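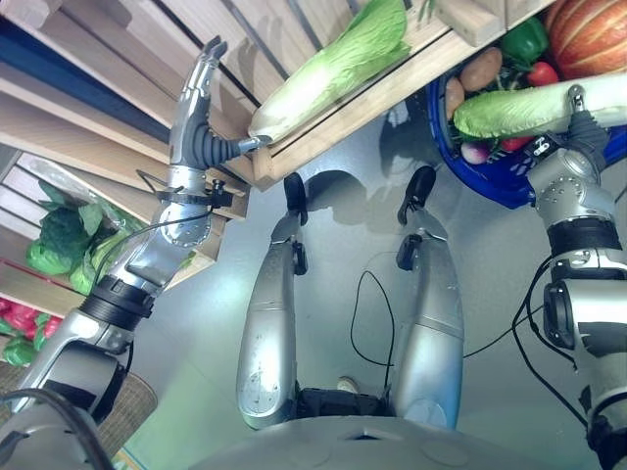
Produce Packing Assistant (part-time, seasonal)
Vornby Produce, Wakesgate
Reference: 316
Pay: $17 an hour
Positions open: 3

Vornby Produce is hiring packing assistants for the fall season at our packing room in Wakesgate. We buy vegetables from growers in the area and pack them for household box customers, restaurants and a few small stores. The work starts in October and continues through the end of the winter squash.

The work

You will unload vegetables from the growers' crates, check them, trim them when needed and pack them to order. In fall most of what comes through is heavy: napa cabbage, green cabbage, pumpkins and winter squash. Peppers, tomatoes and bunched greens come in smaller amounts and are packed last so they stay on top.

Napa cabbage takes up most of the first half of a shift. Heads go into slatted wooden crates in a single layer for restaurant orders and in two layers for everyone else. Pick them up at the base, not by the leaves. Outer leaves that are torn or browned come off, and the base gets a fresh cut if it has dried out. We keep the sound outer leaves on, and customers who make kimchi ask for them.

Mixed orders are put together in basins first and checked against the order sheet before they are boxed. A mixed order usually has one large item, two or three medium ones and whatever small vegetables are on the sheet that day. Pumpkins are wiped before they go out and are never carried by the stem.

You will also:

- line and cover crates with cloth for the orders that call for it
- rinse basins and brush out crates at the end of the shift
- stack empty crates by grower for return
- weigh trimmings and put them out for the compost pickup
- sweep and mop the floor

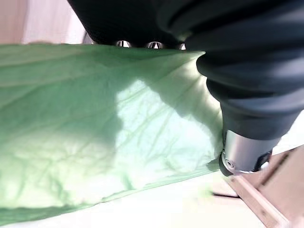 Light green cloth, thin and creased.

Cloths are shaken out after use, washed and hung up to dry. They do not need ironing. Any with holes go in the rag bag.

Hours

Shifts start at 7 a.m. and run until early afternoon, with a paid break in the morning. Most people work three or four shifts a week. The schedule is posted two weeks ahead and you may swap shifts with another packer as long as the shift lead knows the day before. Extra hours are available in the weeks before Thanksgiving but are not required.

What we need from you

You should be able to stand for most of a shift and lift up to 40 pounds with help from a cart. You need to be able to read an order sheet and write clearly on a label. A kitchen, farm stand or grocery background is useful, but we train everyone on our own trimming and grading, so please apply without one. Applicants must be at least 18, as the job includes knife work.

Wear closed shoes with a decent sole and clothes that can get dirty. The room is kept cool, so bring a layer. Knives, aprons and gloves are provided.

What you get

Pay is weekly. Packers can take home a bag of seconds at the end of each shift, and there is a discount on anything bought from the regular list. Parking is free on the Rennie Street side of the building. Packers who stay through the season are offered spring work before we advertise it.

How to apply

Send a short note saying which mornings you can work, when you could start and any jobs you have had that involved food or lifting. A resume is fine but not necessary. Put reference 316 on the note and leave it at the front counter, or mail it to Packing Room, Vornby Produce, Rennie Street, Wakesgate. Include a phone number. We will call to arrange a paid trial shift, and you will hear from us either way within a week of the trial.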